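2021년 1월

연말에 과자를 너무 많이 받았다. 불평처럼 들리겠지만 불평이 맞다. 12월 들어 사람을 못 만나니까 다들 뭔가를 보내기 시작했고, 보내는 쪽에서 제일 고르기 쉬운 게 과자였던 모양이다. 나도 보냈다. 그러니 이 글은 받은 사람의 투덜거림이면서 보낸 사람의 반성문이기도 한데, 반성은 조금만 할 생각이다.

요즘 이런 걸 부르는 말이 '큐레이션 스낵'이다. 과자를 골라서 담았다는 뜻이다. 예전에는 그냥 종합선물세트라고 했다. 종합선물세트는 상자가 크고, 열면 절반이 비스킷이고, 껌이 하나 끼어 있고, 제일 먹고 싶은 건 하나밖에 없었다. 아무도 그걸 누가 정성껏 골랐다고 생각하지 않았다. 안 팔리는 걸 끼워 넣었다고 생각했다. 그런데 이름이 바뀌고 나니 같은 구성이 취향이 되었다. 나는 이 대목이 영 개운하지 않다.

내가 작년 가을부터 석 달 받아 본 건 Tastbridge라는 구독 상자다. 매달 다른 나라 과자를 골라 보내 준다는 서비스인데, 소개 페이지에는 '현지 에디터가 직접 골목을 걸으며 찾은 맛'이라고 되어 있었다. 골목이라. 작년 가을에 골목을 걸으며 과자를 찾을 수 있는 나라가 몇 군데나 됐을지 모르겠다. 고객센터에 물어봤더니 답은 친절했다. 에디터 네트워크를 통해 현지 트렌드를 반영하고 있다고 했다. 네트워크가 뭐냐고 다시 물었더니 소중한 의견을 전달하겠다고 했다. 내 의견이 아니라 질문이었는데.

첫 달 상자의 과자를 포장에 적힌 중량대로 더해 봤다. 495g이었다. 상자는 내 상반신만 했다. 안에는 종이 완충재가 가득했고, 엽서가 있었고, 과자의 유래를 적은 소책자가 있었고, 스티커가 있었다. 소책자는 재미있게 읽었다. 재미있게 읽고 나서 검색해 보니 그중 두 가지는 제조사 홈페이지에 있는 소개를 번역한 것이었다. 번역도 일이니까 뭐라 할 수는 없다. 다만 골목을 걷는 일은 아니다.

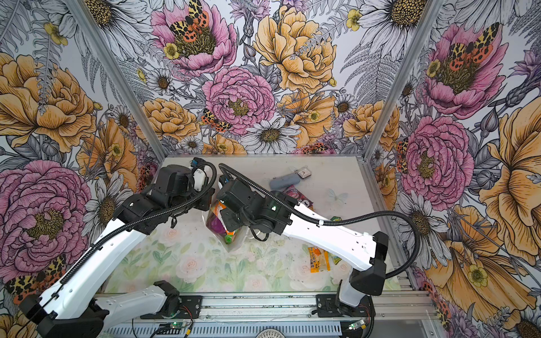
*투명한 봉지에 꽉 찬 알록달록한 과자. 뒤에는 분홍 모란이 그려진 벽지.*

투명 봉지에 과자를 담아 파는 방식에 대해서는 할 말이 좀 있다. 나는 원래 이쪽을 더 믿었다. 속이 보이니까. 상자는 열기 전까지 모르지만 비닐은 정직하다고 생각했다. 그런데 가만히 보면 투명 봉지도 보여 주고 싶은 면을 바깥에 둔다. 색이 센 포장이 앞으로 오고, 밋밋한 포장이 뒤와 가운데로 들어간다. 과일 가게에서 딸기 팩을 고를 때 밑을 들여다보는 사람이라면 무슨 말인지 알 것이다. 비닐이라서 정직한 게 아니라 비닐을 그렇게 채운 사람이 정직하거나 아니거나 한 것이다.

게다가 낱개 포장된 과자는 이중으로 가려져 있다. 바깥 봉지를 통해 보이는 건 과자가 아니라 과자의 포장지다. 포장지는 대개 과자보다 화려하다. 사진 속 과자는 늘 갓 구운 것 같고 초콜릿은 두껍고 땅콩은 통째로 박혀 있다. 구석에 작은 글씨로 이미지컷이라고 쓰여 있다. 나는 이 작은 글씨를 볼 때마다 글씨 크기를 정한 사람이 누구인지 궁금하다. 회의에서 더 키우자는 사람이 한 명이라도 있었을까.

## 질소 얘기는 안 하려고 했는데

과자 이야기를 하면 댓글에 꼭 질소가 나온다. 질소를 샀더니 과자가 왔다는 농담은 이제 과자보다 오래됐다. 나는 그 농담을 좋아하지 않는데, 너무 편해서 그렇다. 봉지 안의 기체가 과자가 부서지는 걸 막는다는 제조사 말은 대체로 맞는 것 같다. 한 번이라도 납작하게 눌린 감자칩을 택배로 받아 본 사람은 안다. 숟가락으로 먹어야 한다.

내가 의심하는 건 기체의 양보다 비교를 어렵게 만드는 방식이다. 큰 봉지, 작은 봉지, 더 작은 봉지 여러 개가 든 중간 봉지, 거기에 '더 커진' 봉지. 더 커졌다는데 뭐보다 커졌는지는 적혀 있지 않다. 동네 Yuen마트에서 내가 늘 사는 쌀과자가 작년에 포장을 바꿨다. '한입에 쏙, 더 가볍게'라는 문구가 붙었다. 가벼워진 건 사실이었다. 70g이 되어 있었다. 예전 봉지를 버려서 전에 몇 그램이었는지 증명할 방법은 없다. 기억에는 분명히 더 묵직했다. 하지만 내 기억도 믿을 건 못 되고, 어린 시절 과자는 누구의 기억 속에서나 컸다. 손이 작았으니까.

그래서 가격 비교 앱을 써 봤다. Fikimby라는 앱인데, 바코드를 찍으면 그램당 가격을 보여 주고 가격이 바뀐 기록도 보여 준다고 했다. 처음 일주일은 꽤 신이 났다. 마트 통로에 서서 바코드를 찍는 중년을 다들 피해 갔지만 괜찮았다. 문제는 쌀과자였다. 포장이 바뀌면서 바코드도 바뀌었고, 앱은 그걸 새로 나온 상품으로 알고 있었다. 기록이 없었다. 변동 없음, 초록색 체크. 용량이 줄어든 걸 잡아 주는 앱이 용량이 줄어드는 순간에 눈을 감는 셈이다. 문의 글을 올렸더니 이용자가 두 상품을 연결해 달라고 신청할 수 있다고 한다. 신청했다. 아직 검토 중이다.

그리고 앱 화면 맨 위에는 '오늘의 추천 간식'이 뜬다. 누가 추천하는지는 역시 쓰여 있지 않다.

## 600원짜리 과자의 나라별 사정

홍콩에 사는 Tsz-kin Kao와는 예전 직장에서 번역 일을 같이 했다. 구독 상자 두 번째 달에 홍콩 과자가 들어 있기에 사진을 찍어 보내며 이게 정말 거기서 유행하느냐고 물었다. 답이 한참 만에 왔다.

"우리 할머니 집에 가면 있어. 유행은 모르겠고 항상 있어."

현지 트렌드를 반영한다더니 할머니 댁 서랍을 반영한 것이다. 나는 이쪽이 훨씬 마음에 든다. 할머니 댁 서랍에 있는 과자라고 써 주었으면 나는 아마 구독을 연장했을 것이다. 실제로 맛도 그게 제일 나았다. 짭짤하고, 기름지고, 손에 가루가 묻고, 차를 부르는 맛. 소책자에는 '세련된 풍미의 균형'이라고 되어 있었다. 균형은 무슨. 한쪽으로 확 기울어서 맛있는 과자였다.

Tsz-kin이 알려 준 그쪽 가게 가격을 우리 돈으로 바꾸면 600원이라고 한다. 구독 상자에서 그 과자 하나가 차지하는 값을 따져 보다가 그만두었다. 물류비가 있고 관세가 있고 사람 손이 들고, 엽서도 인쇄해야 한다. 다 안다. 수입 과자가 현지 값일 수는 없다. 그래도 골목 얘기만 안 했으면 좋겠다. 내가 낸 돈의 대부분은 상자와 배송과 이야기에 갔고, 과자는 그 이야기의 증거물로 따라온 정도다.

이야기값을 내는 게 나쁜가 하면 그건 또 아니다. 나는 책도 사고 영화도 본다. 작년처럼 어디도 못 간 해에 낯선 글자가 적힌 봉지를 뜯는 재미는 분명히 있었고, 어느 날 저녁은 그걸로 버텼다. 다만 책을 살 때는 책값인 줄 알고 낸다.

## 선물 봉투의 문제

12월에 내가 보낸 것 이야기도 해야 공평하겠다. 나는 상자가 싫어서 봉투로 했다. 종이봉투에 동네에서 산 과자를 담아 가까운 몇 집 문고리에 걸었다. 완충재도 소책자도 없이. 스스로 꽤 담백하다고 생각했다.

그런데 봉투를 고르는 데 시간이 너무 걸렸다. 포장용품을 파는 Morkine 사이트에 들어갔더니 무지 봉투보다 무늬 있는 봉투가 위에 나왔고, 무늬가 있으니 확실히 좋아 보였고, 후기를 읽기 시작했고, 후기에 달린 사진을 보기 시작했다. 후기 88개를 다 읽었다. 과자를 고르는 데는 십 분도 안 썼다. 담백은커녕 내가 종일 욕하던 짓을 하고 있었다. 받는 사람이 열기 전에 보는 면에 돈과 시간을 쓰고, 열고 나서 먹는 것에는 마트 행사 매대를 한 바퀴 도는 정성만 썼다.

후기라는 것도 그렇다. '생각보다 예뻐요'가 제일 많았다. 도대체 다들 무슨 생각을 했기에 전부 생각보다 예쁜가. 기대를 낮추고 사는 게 우리 시대의 예의인가 싶다. 별점 하나짜리는 대체로 배송이 늦었다는 얘기였고, 손잡이가 약하다는 글이 하나 있었는데 판매자가 '무거운 물건은 피해 주세요'라고 답을 달아 놓았다. 과자는 무거운 물건인가. 495g까지는 괜찮은가. 나는 결국 두꺼운 종이로 골랐다.

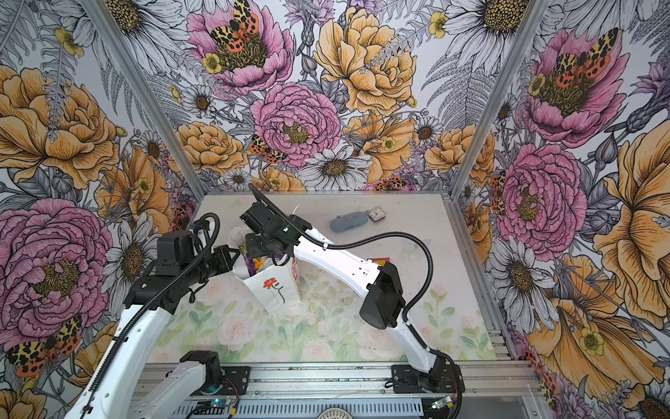
*앞면에 빨간 꽃이 있는 흰 종이봉투, 속에는 보라·노랑·주황·초록 포장.*

문고리에 건 봉투에 대한 반응은 두 종류였다. 하나는 봉투가 예쁘다는 것. 또 하나는 답이 없는 것. 과자가 맛있었다고 한 집은 한 곳인데, 그 집 아이가 한 말이니 믿어도 될 것 같다. 어른들은 봉투를 칭찬했고 아이는 과자를 먹었다. 이걸로 무슨 통찰을 얻은 척하고 싶지는 않다. 어른들도 먹었겠지.

옆 동에 사는 Kwan-ho Tu 씨는 이 얘기를 듣더니 원래 선물은 포장이라고 했다. 내용물로만 따지면 서로 현금을 주고받다가 끝난다고. 맞는 말 같기도 해서 한동안 반박을 못 했다. 며칠 뒤에 생각난 반박은 이렇다. 포장이 선물이면 포장한 사람이 포장을 해야 한다. 내가 직접 접고 묶은 봉투라면 그건 확실히 선물이다. 공장에서 인쇄한 꽃을 내가 장바구니에 담은 것도 선물의 정성으로 쳐야 하나? 치자면 칠 수 있다. 후기를 그만큼 읽었으니 노동은 노동이다. 이 반박은 별로 세지 않아서 아직 본인에게 말하지 않았다.

꽃무늬에 대해서도 한마디. 요즘은 정말 어디에나 꽃이 있다. 봉투에도, 벽에도, 식탁 위 깔개에도. 집에 오래 있으니 안에서라도 꽃을 보자는 마음이라고 인테리어 글마다 써 있던데, 나는 이런 설명을 들으면 꼭 의심이 난다. 재작년에 꽃무늬가 유행했으면 바쁜 일상 속 휴식이라고 썼을 것이다. 유행은 먼저 오고 마음은 나중에 배정된다. 우리 집 화장실에도 전 세입자가 붙여 놓은 꽃무늬 시트가 있는데, 그분이 무슨 마음이었는지는 모르고 모서리는 다 일어났다.

## 보관이 문제다

실용적인 얘기도 조금 적어 둔다. 이렇게 들어온 과자를 한 달 동안 치우며 알게 된 것들이다.

소포장은 눅눅해지지 않는다는 말은 반만 믿는 게 좋다. 뜯지 않은 건 괜찮다. 그런데 소포장은 하나만 먹으려고 뜯는 물건이 아니라 하나씩 계속 뜯게 되는 물건이다. 큰 봉지라면 집게로 집으며 그만 먹자는 결심을 한 번 하면 되는데, 소포장은 매번 새로 결심해야 한다. 나는 결심을 그렇게 여러 번 할 수 있는 사람이 아니다. 칼로리 조절에 좋다는 문구를 쓴 사람은 자기 집에 과자를 두지 않는 게 분명하다.

유통기한은 상자째로 보면 안 된다. 구독 상자 겉면에 날짜가 하나 찍혀 있기에 그게 전부인 줄 알았는데, 안에 든 것 중 하나는 한 달 넘게 빨랐다. 나라마다 날짜 쓰는 순서가 다르니 그것도 골치다. 일, 월, 연 순서로 적힌 걸 거꾸로 읽고 버릴 뻔한 웨하스가 있었다. 버렸어도 아깝지 않을 맛이긴 했다.

빈 봉투와 상자는 나중에 쓰려고 모으지 말 것. 우리 집 신발장 위에는 나중에 쓸 봉투가 든 봉투가 있고, 그 봉투도 나중에 쓸 봉투다. 지금까지 거기서 꺼내 쓴 것은 기억에 없다. 정작 필요할 때는 새로 샀다. 무늬 있는 걸로.

부스러기는 어쩔 수 없다. 흘리지 않는 과자라고 광고하는 제품도 먹어 봤는데 흘린다. 덜 흘린다고 써 있었다면 인정했을 것이다.

## 그래서 구독은

해지했다. 해지 버튼을 찾는 데 시간이 좀 걸렸고, 누르니까 떠나시는 이유를 고르라고 했다. 선택지에는 가격, 취향, 이사가 있었다. '골목'이 없어서 기타를 골랐다. 입력창에는 할머니 댁 과자를 더 넣어 달라고 썼다. 그랬더니 다음 달 반값 쿠폰이 왔다. 처음부터 반값에 줄 수 있었다는 뜻인지, 반값이면 손해를 보면서라도 붙잡겠다는 뜻인지 모르겠다. 둘 다 별로 듣기 좋은 소식은 아니다.

쿠폰은 지우지 않고 두었다. 다음 달 나라가 어디인지 아직 공개되지 않았는데, 어딘지만 보고 결정하려고 한다. 이러다 또 받는다는 걸 나도 안다.

Tsz-kin에게는 여기 과자를 보내 주기로 했다. 유행하는 것 말고 우리 외할머니 댁 서랍에 있던 걸로. 옥춘사탕이랑 약과, 그리고 포장이 안 바뀐 쌀과자가 어디 남아 있으면 그것도. 우체국에서 상자 값을 물어보니 과자 값보다 비쌌다. 종이 완충재는 Tastbridge 상자에서 나온 걸 다시 쓸 생각이다.

덧. Fikimby에서 방금 알림이 왔다. 상품 연결 신청이 반려됐고, 사유는 '중량이 달라 동일 상품으로 볼 수 없음'이다.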